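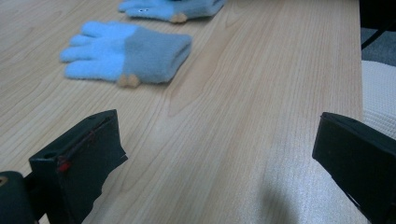
Minutes, Sunday build session and monthly meeting
Milbridge shared workshop, back bench, started at 2 in the afternoon. Munther Zein in the chair and also taking these notes, so blame me for the spelling.

1. Last month's minutes
Agreed, with one correction. The motor we burnt out was the wrist motor and it was the second of the pair. The first one is fine and still in the drawer marked Lema.

2. Hand-held gripper
Great progress! The jaws now close evenly all the way along, which they have never done before, and the trigger has lost that horrible crunch halfway through its pull. The new return spring is the one from the Trollness kit and it's lovely. We did argue over whether the jaws should be angled in or run parallel. For now they stay as they are and we try them on more things before anybody gets the file out.
The wiring down the handle is still held with tape. It needs a proper clip, printed or bent from scrap.
Action: Munther to draw a clip and bring two sizes.

3. Soft things
Long and very happy discussion. Blocks and cups are done and we're all a bit tired of them. Knitwear is a much better test - it folds, it stretches, it snags, and it never lies the same way twice. The pale blue gloves with the little beige pom-poms were voted the official test pair, partly for the thick ribbed cuffs, which give the jaws something to get hold of, and partly for the eyes.
The task we settled on is to pick up one glove by the cuff, lay it on top of the other with the fingers pointing the same way, and let go without dragging the bottom one along. Grabbing by the pom-pom is not allowed. There was a strong speech in favour of grabbing by the pom-pom, and it can go on the list for the autumn.
We want 200 goes by hand before the arm is let anywhere near it. Each person does 22 in a sitting and then swaps, as wrists get sore and people get careless.
Action: everyone to sign up for a sitting on the sheet by the kettle.

4. The arm
Shoulder and elbow joints are finished and bolted down. The elbow still sags when the power goes off, so please keep a hand under it. The Herivthorpe controller board talks to the laptop at last, after an evening lost to a cable that only carried power. That cable now has a knot in it. Please don't untie the knot and put it back in the box.
We talked about fixing the same jaws to the arm as we use by hand, so that what we learn on the bench carries over. Everybody liked this. It means a second set of jaws, and the mounting plate will have to be cut again with the holes further apart.
Action: measure the plate before cutting, twice this time.

5. Storage
The recordings are getting big. The old drive holds 2,000 clips at the present length and we will fill it well before the arm is ready. Trimming the dead time off the start of each clip would help a lot, and somebody has to sit and do it. Put off to next time.

6. Any other business
The small vice is back and works.
Request for softer pads on the inner faces of the jaws, either rubber sheet or bicycle tube. Bring whatever you've got at home and we'll try the lot.
Visitors are welcome in July as usual, but they should see the off switch before they see anything else.

Next meeting same bench, same time. Bring wool.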